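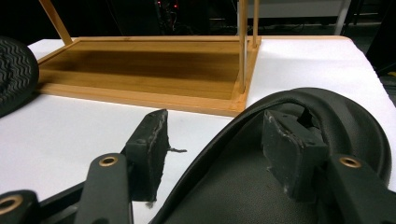

Pasaribu objected that 453 demonstrations could not separate the two hypotheses, and that the policy might be learning the tray and nothing else.

Endden reran the split. With 1000 demonstrations, error on unseen objects fell; with 3000 it barely moved — the curve had gone flat.

"Then it's variety," Qistina Pasaribu said. "Change the objects, keep the count."

He wrote that down and deleted the December plot.

Fiction > Short > Hikum

Recent stories
Dusitz, Twice
The Fragkou Interval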